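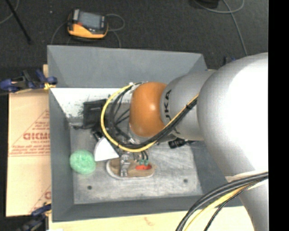 플로메오(Plomeo) 소개

플로메오는 영국의 작은 도시 플레든(Pledden)에 있는 정책 자문 회사입니다. 저희는 지역의 중소 제조업체가 시의회나 중앙정부에 의견을 낼 때 그 준비를 돕습니다. 공장을 운영하시는 분들은 하루 종일 납기와 원자재 값을 생각해야 하므로, 사업용 부동산에 붙는 세금이 어떻게 바뀌는지, 산업용지 계획이 언제 공고되는지까지 살펴보실 시간이 많지 않습니다. 저희는 그 문서를 대신 읽고, 쉬운 말로 정리하고, 필요하면 의견서를 함께 씁니다.

한국어 페이지는 영국에 생산 시설이나 협력 업체를 두신 한국 기업의 문의가 조금씩 늘어서 만들었습니다. 글은 제가 직접 썼습니다. 저는 한국어를 어른이 된 다음에 배웠습니다. 표현이 어색한 곳이 있으면 메일로 알려 주시기 바랍니다. 고치겠습니다.

시작하게 된 이야기

플로메오는 두 사람이 만들었습니다. 저 카밀 루스나크(Kamil Rusnák)와 그레이엄 흄(Graham Hulme)입니다. 그레이엄은 플레든 시의회의 도시계획과에서 오래 근무했고, 저는 금속 부품 회사에서 구매와 수출 서류를 담당했습니다. 우리는 너트비(Nutby) 산업단지의 도로 문제를 다루는 주민 설명회에서 처음 만났습니다. 대형 화물차가 들어가는 길을 한쪽으로만 다니게 하자는 안이 나왔는데, 단지 안의 업체들은 설명회가 열리기 이틀 전에야 그 소식을 들었습니다. 그날 저녁에 저는 업체 쪽 자리에서 질문을 했고, 그레이엄은 시의회 쪽 자리에서 대답을 했습니다. 서로 의견이 많이 달랐습니다. 지금도 다른 것이 있습니다.

그 뒤에 그레이엄이 퇴직을 하고 저에게 전화를 했습니다. 처음에는 한 달에 한 번 소식지를 보내는 일만 하려고 했습니다. 그런데 소식지를 받은 분들이 의견서를 어떻게 쓰는지, 시의원에게 편지를 보낼 때 무엇을 먼저 써야 하는지 자꾸 물어보셨습니다. 그래서 회사를 등록했고, 파리시(Parisi) 하우스의 위층에 사무실을 얻었습니다. 건물 이름은 예전에 이곳에서 재봉틀 수리점을 하던 가족의 성에서 왔다고 들었습니다.

하는 일

의견 수렴 안내
정부와 지방의회가 의견을 받는 기간은 짧을 때가 많습니다. 저희는 제조업과 관계가 있는 공고를 매주 확인하고, 해당하는 업체에 마감일과 주요 내용을 메일로 보내 드립니다. 한국어 요약은 미리 신청하신 회사에만 드리고 있습니다.

의견서 작성
업체가 가지고 계신 자료를 바탕으로 의견서의 초안을 씁니다. 전기 요금, 고용 인원, 설비 투자 계획과 같은 숫자는 업체가 확인해 주셔야 합니다. 확인되지 않은 숫자는 넣지 않습니다. 이것 때문에 초안이 늦어진 일도 있지만 원칙을 바꿀 생각은 없습니다.

세금과 지원 제도 조사
설비 투자에 대한 세금 공제, 견습생 고용 지원, 지역 개발 기금 등을 조사해서 보고서로 드립니다. 저희는 세무사가 아니므로 신고를 대신하지 않습니다. 신고가 필요하신 경우에는 담당 회계사에게 저희 보고서를 전달하시면 됩니다.

의원 면담 준비
지역구 의원이나 시의원을 만나실 때 한 장짜리 자료를 만들어 드리고, 원하시면 같이 갑니다. 면담은 보통 짧게 끝나기 때문에 부탁할 내용을 하나만 정하시도록 권해 드립니다. 면담 후에는 말씀하신 내용과 의원 쪽의 답변을 기록해서 양쪽에 보냅니다.

저희가 하지 않는 일

저희는 정당의 일을 하지 않습니다. 선거 운동에 참여하지 않고, 후보자에게 기부하지 않으며, 고객의 기부를 중개하지도 않습니다. 그레이엄과 저는 투표하는 당이 서로 다릅니다. 사무실에서 그 이야기를 할 때도 있으나, 고객의 문서에는 들어가지 않습니다.

또 서로 이해가 반대되는 두 업체의 의견서를 동시에 맡지 않습니다. 같은 땅이나 같은 도로를 두고 의견이 다를 경우, 먼저 연락하신 쪽의 일만 합니다.

회원과 비용

2020년 11월 현재 플로메오의 회원 업체는 89곳입니다. 금속 가공, 식품 포장, 가구, 측정 기기 업체가 많고, 너트비 산업단지에 있는 업체가 그중에서 가장 큰 부분을 차지합니다. 무료 소식지는 약 700명이 받고 계십니다.

회원 회비는 직원 수에 따라서 정합니다. 직원이 아주 적은 업체에는 회비를 낮추어 드리고 있으며, 첫 상담은 회원이 아니어도 무료입니다. 의견서 작성과 의원 면담 준비는 따로 견적을 드립니다. 견적서에 없는 비용을 나중에 청구하지 않습니다.

올해의 활동

올해는 업체를 직접 방문하는 일이 많이 줄었습니다. 5월부터 상담을 대부분 화상과 전화로 바꾸었고, 분기마다 하던 아침 모임도 화면으로 하고 있습니다. 모임에 오시던 분들이 빵이 없어서 아쉽다고 하십니다. 저희도 그렇습니다.

일의 내용도 달라졌습니다. 봄에는 휴직 지원금에 대한 질문이 거의 전부였지만, 가을부터는 내년 1월 이후의 통관 서류와 부품 원산지 증명에 대한 질문이 많습니다. 이 부분은 제가 맡고 있습니다. 아직 규칙이 정해지지 않은 항목에 대해서는 모른다고 말씀드리고, 발표가 나오면 다시 연락드립니다.

플레든 시의회의 산업용지 계획안에 대해서는 그레이엄이 회원들의 의견을 모으고 있습니다. 계획안에는 너트비의 동쪽 땅을 주택용으로 바꾸는 내용이 있습니다. 찬성하는 회원도 있고 반대하는 회원도 있어서, 이번에는 플로메오의 이름으로 의견서를 내지 않고 각 업체가 내는 의견서의 형식만 도와 드리기로 했습니다.

한국 기업에 드리는 말씀

영국에서는 지방의회의 권한이 지역마다 다릅니다. 한국의 시청이나 군청에 문의하시는 것과 순서가 다를 수 있으니, 어느 기관에 먼저 연락해야 하는지부터 물어보셔도 괜찮습니다. 질문은 한국어로 보내 주셔도 됩니다. 다만 한국어를 읽는 사람은 저 한 명이므로 답장에 며칠이 걸릴 수 있습니다. 급하신 경우에는 영어로 보내 주시면 그레이엄도 같이 볼 수 있습니다.

공장이나 사무실의 위치를 아직 정하지 않은 단계에서도 상담이 가능합니다. 부동산 소개는 하지 않지만, 후보 지역의 도시계획 문서에 무엇이 적혀 있는지는 설명해 드릴 수 있습니다.

방문과 연락

사무실은 플레든 역에서 걸어서 올 수 있는 거리에 있습니다. 파리시 하우스의 정문은 시장 쪽이 아니고 뒷길 쪽에 있습니다. 초인종에는 아직 전에 있던 회사의 이름이 붙어 있으니 맨 위의 것을 눌러 주십시오. 현재는 예약하신 분만 뵙고 있습니다. 예약과 소식지 신청은 문의 페이지에서 하실 수 있습니다.

카밀 루스나크, 그레이엄 흄
플로메오 공동대표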